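8 min read

3.2 Disassembly of the desktop units

The desktop units came from the Kesudton collection point, where office equipment is stored on pallets before it is graded. All were tower cases of the same general build, with a removable side panel and a separate cage for the drives. Units with crushed cases or missing panels were left out of the study, because damage of that kind changes the order in which parts can be reached.

Each tower was laid on its side on the work table with the open side facing up. Parts were then taken out in a fixed order: storage drives first, then the processor, the memory, the expansion cards, the power supply and finally the motherboard. Drives went first for two reasons. They hold the previous owner's data and must be logged before anything else leaves the case, and in this type of tower they sit in plastic trays that come out without a screwdriver. Cables were unplugged only when they blocked the next part. Cutting cables was not allowed at any stage, as the resale value of a power supply depends on its leads being whole.

Figure 2 gives a view of the interior at a stage when the hard disk drive, in its blue tray, is raised at the side of the case and the processor socket is open and empty. A memory module, the power supply and the motherboard are still in place.

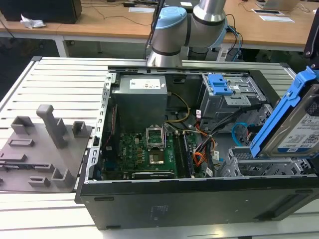 Figure 2. Open tower on the slatted aluminum table, with the 1.0TB drive in its tray at right and loose power cables in the lower right of the case.

3.3 Sorting and recording of parts

Removed parts were placed in one of three bins: reuse, materials recovery, or hold. The hold bin was for any part whose label could not be read or whose condition the two graders did not agree on. Grading was done by Seo-ah Heo and Jae-in So, working separately and without seeing each other's sheets. Where they differed, Dagmar Beneš made the final call.

For each drive we recorded the stated capacity, the serial number and whether the tray was intact. Trays were kept with their drives, as replacement trays are hard to find for older cases. Memory modules were recorded by size only. Motherboards were checked for bent contacts in the socket under a desk magnifier, and a board with any bent contact went to materials recovery.

Times were noted by hand at the end of each step. A step was stopped and marked incomplete after 30 minutes. Cable tangles near the drive cage were noted in a free-text field, since our earlier trial in August had suggested that they slow down work on the lower bays.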